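Ruscombe firm opens bookings for its two-armed packing bench

29th January

Small food makers and gift packers who have been eyeing off robot arms, but can't see their way to buying a pair, have a new choice to think over this year. Ruscombe has opened bookings for Harnholm, a hire service that brings two arms, a bench and a person to teach them, and leaves the lot with you for as long as the job lasts.

We were invited along to the Ruscombe workshop to have a look before the first benches go out, and came away with plenty of notes and a fair bit of fondness for the whole idea.

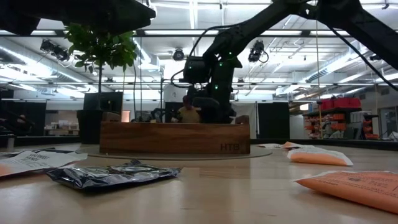
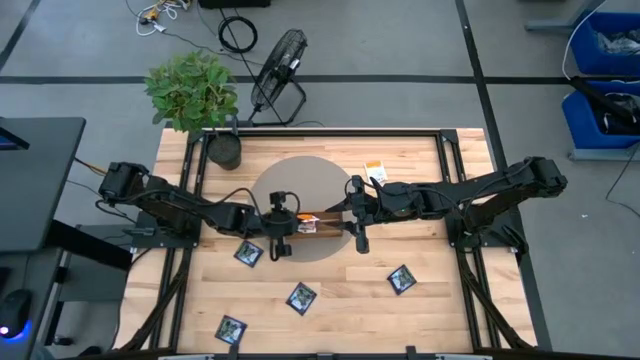
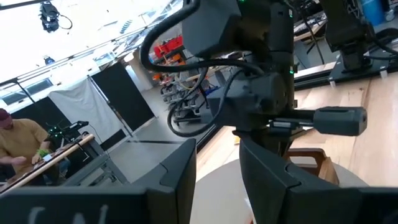 Arms, bench and small packets at the Ruscombe workshop.

The idea behind Harnholm came from Maya Shboul, who ran a dried fruit and tea business out of a shed for years before she moved over to the machinery side of things. She remembers the weeks before the holidays very well, when every order seemed to be for a mixed box and every mixed box had to be filled by hand, usually by her and usually late at night with the radio going.

"A big packing line wants to do the same thing all day long," she told us over a cup of tea. "We never did the same thing all day long. We'd do a run of one box in the morning and a completely different one after lunch, and then somebody would ring up and want the first one again with a ribbon on it!"

Soft packets are an awkward thing to handle, as anyone who has tried to stand a row of them upright will know. They slump, they slide over each other, and they crinkle up in a different way each time they're picked up. Ruscombe's answer is to have a person guide the arms through the job by hand controls at the start of a hire, over and over, with the packets put down in all sorts of positions, and to use those recordings to train the arms on the customer's own goods. The company calls the software that does this Zulu, and it comes as part of the hire whether you want to tinker with it or leave it well alone.

Hussam Zein looks after the training visits, and he was kind enough to spend a good part of the afternoon answering our questions, including the silly ones. He likes to spend 2 days with each new customer and asks them to set aside a decent pile of packets that can get a bit battered along the way. He would also like people to be straight with him about what their packets look like on a bad day, as well as the nice ones they'd put in a brochure.

"Send me the crumpled ones," he said. "If it's been at the bottom of the carton, I want it."

As for what you get, the standard hire covers both arms with their grippers and cameras, the bench they're mounted on, the hand controls and the training visit. Delivery is included within the Cloltinholm district and quoted separately for everybody else. The shortest hire is 3 weeks, and after that you can carry on a week at a time. The fee is $782 a week, and a customer who comes back with the same product pays for a shorter training visit the second time, as the earlier recordings are kept on hand.

There are a few things to weigh up before you ring. The bench needs a level floor and a good bit of clear space on every side, which may rule out the smaller kitchens. Someone on your own staff has to be there while the arms are working, and Ruscombe is quite firm on that point. Anything unwrapped is off the list as well, so the service will suit people whose goods are already sealed in a pouch or packet, and won't be much help to a baker with a tray of loose biscuits.

Speed is the other question that always comes up. Mr. Zein didn't try to talk us round on it. A practised pair of hands will beat the arms on most boxes, he said, and he would sooner a customer heard that from him at the beginning than found it out on the first morning. What he thinks people will be paying for is steady help through a busy stretch when there's simply no one left to ask, and the chance to get on with the labels and the phone calls in the meantime.

We would have liked to see a plainer set of written instructions. The draft booklet we were handed is friendly enough, but it jumps straight into settings and takes its time getting to how you stop the arms, and we'd want that on the first page. Ms. Shboul made a note of it while we were talking and said the booklet is being redone before it goes to the printer.

Bookings so far have come mostly from tea blenders and snack makers, along with a seed merchant who wants to try the arms on sample packs. Ruscombe has 7 benches set aside for the first round of hires, and nearly all of the early dates are spoken for. A second round will open in June. Anyone who would like to bring in a few packets for a trial is welcome to ring the workshop office and arrange a time, and visitors are asked to wear closed shoes.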